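Monday, late

Back at my desk in Stonholm after the exchange week and my bag is still sitting by the door with everything in it. I did the sensible thing and made tea first, then answered 16 emails, then gave up.

So, Rastitz! We were 29 on the train going out, students and staff together, and I had forgotten how loud that is before seven in the morning. The host college had put us in a long room over the library with terrible coffee and a wonderful view of the river. Most of the first day went on the credit transfer forms (again), but by the afternoon the groups had mixed themselves up and the Cavow students were teaching ours a card game I still can't follow.

My session on study diaries was the one I was dreading. I had planned it for 10 people and 30 showed up, so the handouts ran out right away and everyone had to share. It went better with the sharing, I think. They talked more. One of the girls from Malabanan read out a page about getting lost on her first day of her placement and the whole room was laughing with her.

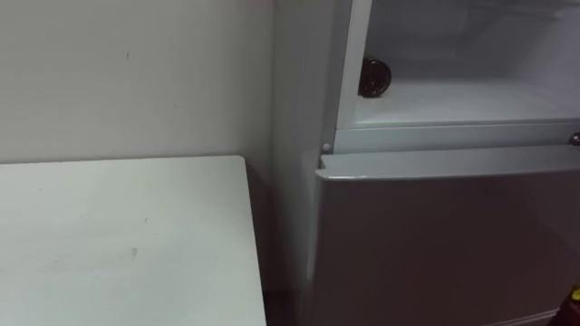

Still to do before the weekend

Travel claims, mine included. I have every receipt except the one for the tram, of course.

Write to Cavow about the spring visit. They want April, we have exams in April, and we've been going around on this since last year. Maybe the week before?

Type up the feedback slips while I can still read my own notes on them. Two people asked for less sitting and more walking around town, and I'm with them.

Also buy a decent travel mug. Bed now.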